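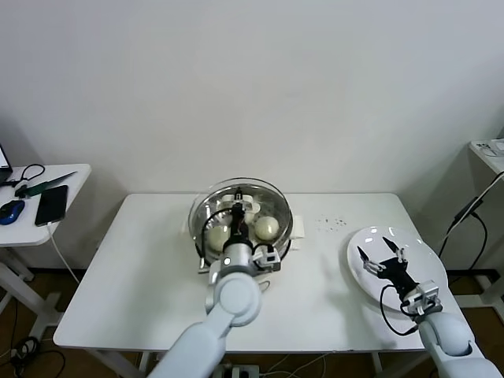
# Moving steamed buns from the pot to a plate without tearing the skins

Posted under Kitchen and Dining, Lenihan Residents' Help Pages, 3rd January

**Harvey Thibodeau**

I am responsible for the light lunch served in the shared dining room at Lenihan, and I would be grateful for advice from members with more experience of steamed buns than I have.

The buns are round, plain and pale, and I prepare them in a round stainless steel steamer pot. The pot has a white lining at the back, which I have not been arranging with any particular care. I place the pot on the white table, set a round plate to its right, and transfer the buns by hand or with tongs.

The difficulty arises during the transfer. The top of the bun is smooth and presents well in the pot. When it is lifted, however, one of two faults appears. Either the underside remains attached to the lining and a patch of dough is left behind, or the tongs leave two deep dents in the sides which do not recover before the plate reaches the diner. On the last occasion both faults occurred with the same bun.

I would ask for guidance on the following points:

- whether the buns should rest in the pot before being moved, and for how long
- whether the lining should be cloth or paper
- whether tongs are a suitable tool at all
- whether the plate should be warmed

The dough is made from the recipe on the Skelell flour bag, without changes. I have also noticed that the tops are a little glossy, and I do not know whether this is a fault or the intended finish.

**Kęstutis Luik**

Your description suggests that the dough is sound and that the trouble lies in the last few minutes. I prepared buns for the dining room at Illusau for several years and had the same complaints before the procedure was changed.

*Resting.* Turn off the heat and leave the lid on, slightly ajar, for 3 minutes. A bun taken out at once is at its softest and the skin is easily broken. A sudden rush of cool air may also cause the top to wrinkle. Do not extend the rest a great deal, as water gathers under the lid and falls on the buns.

*Lining.* Either material is acceptable. Cloth should be wetted, wrung out well and laid flat. A dry cloth will hold the dough firmly, and a bunched cloth gives the bun an uneven base with folds for the dough to settle into. Paper should be cut to a small square for each bun, so that the bun and its paper may be lifted together and the paper peeled away on the plate. I came to prefer paper for this purpose. If the lining in your pot is crumpled toward the back, I would correct that before altering anything else.

*Tools.* Tongs may be used if the tips are wetted and the bun is taken low, near the base, where the dough is firmest. Pressure at the middle of the side will leave the dents you describe. A thin, flat turner slid under the bun, with a light touch from a second tool on the opposite side, gives a better result. Leave enough space between the buns for the tool to reach down between them. Where they have risen until they touch, separate them gently before lifting.

*Plate.* A warm plate is preferable. On a cold glazed plate, moisture forms beneath the bun and the base becomes sticky. Bring the plate as close to the pot as the table allows and set the bun down without sliding it.

As to the gloss, a slight shine on the top is quite usual. It is a concern only where the surface is also yellowish and hard, which may indicate that water has dripped on it or that the dough was not fully risen.

I would add one remark on the table. Crumbs and specks tend to collect between the pot and the plate during service, and a tool put down there will carry them to the next bun. Wipe that space before beginning and keep the tools on a separate dish.

**Olluvetti**

I use silicone mats and have no problem with sticking. They are available in most kitchen stores. Oil also works but use very little of it.

The recipe should not matter. I have made them with several kinds of flour. Steam for 10 minutes if they are small.

**Harvey Thibodeau**

I thank both members for their replies. I have since prepared a further batch using paper squares and the rest period that Mr. Luik advises. The undersides came away whole. One bun was still marked on the side, for which I must hold my own use of the tongs responsible, and I intend to obtain a thin turner before the next lunch.

I did not warm the plate on this occasion, as the oven was in use for another dish. May I ask whether hot tap water would be sufficient for the purpose?

**Kęstutis Luik**

Hot tap water is sufficient. Hold the plate under it for a short while and dry it thoroughly, including the rim and the foot. Any water left on the surface will be taken up by the base of the bun.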